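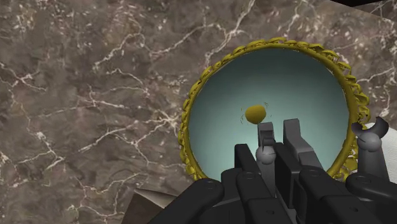

Pomley asked, in its reply to the spring report, why the leakage figures for the upper zone had been given as a single value when the lower zone was broken out by main. The upper zone had one working meter at the time. It now has separate metering on each main, and the figures below are split accordingly.

Reporting period: April through July
Grant: Gbeho Water Loss Reduction, Phase 2
Prepared for: Pomley Fund
Prepared by: Zarkimton Water District, Engineering Office

1. Metering

All 16 district meters in the Phase 2 scope are installed and reporting. Two were moved from the positions shown in the approved plan. The meter on the Soto branch was shifted downstream of the pressure reducing valve after test readings upstream showed turbulence at low flow. The second was moved to the opposite side of the road to avoid a gas line that did not appear on the utility drawings. Neither move changes the area each meter covers.

Data are logged at 15-minute intervals and sent to the office once a day. One logger in the upper zone lost its signal for most of June. Readings were stored on the unit and recovered by hand, so there is no gap in the record. An external antenna has been fitted.

2. Night flow

Minimum night flow is taken between 2 a.m. and 4 a.m. In the lower zone it has dropped since the April baseline on every main except the one serving the cannery, where night shifts make the reading unreliable as a measure of leakage. We propose to subtract metered cannery use before reporting that main, and ask for Pomley's agreement to the method.

In the upper zone, night flow on the east main is steady and low. The west main accounts for most of the remaining loss.

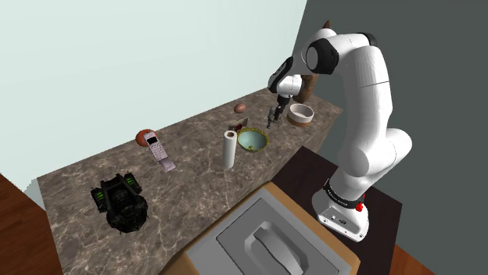 Acoustic survey of the west main began in June at the reservoir end and has covered 3816 feet. Four leaks were confirmed by excavation, three at service connections and one at a flanged joint. All four are repaired. The rest of the main is cast iron with poor access to fittings, and correlation over the longer spans has given weak results. We will rent hydrophones for that length.

3. Pipe replacement

Replacement on the Soto branch stands at about 800 feet out of a planned 3000. Work is behind the approved schedule by five weeks. Rock was met at a shallower depth than the borings indicated, and the contractor had to bring in a breaker. The unit price for rock excavation was included in the bid, and the added quantity is within the contingency. Pressure testing of the completed length passed on the second attempt, after a leaking coupling was replaced.

4. Budget

Spending to the end of July is under plan, mainly due to the late start on the Soto branch. No transfer between budget lines is requested. The hydrophone rental will be charged to the survey line.

5. Next period

Finish the west main survey. Complete the Soto branch to the second valve chamber before the ground freezes. Submit the revised night flow method for the cannery main, with the supporting meter data, ahead of the next report. Valve chamber drawings for the upper zone are being redrawn from field measurements and will be sent separately.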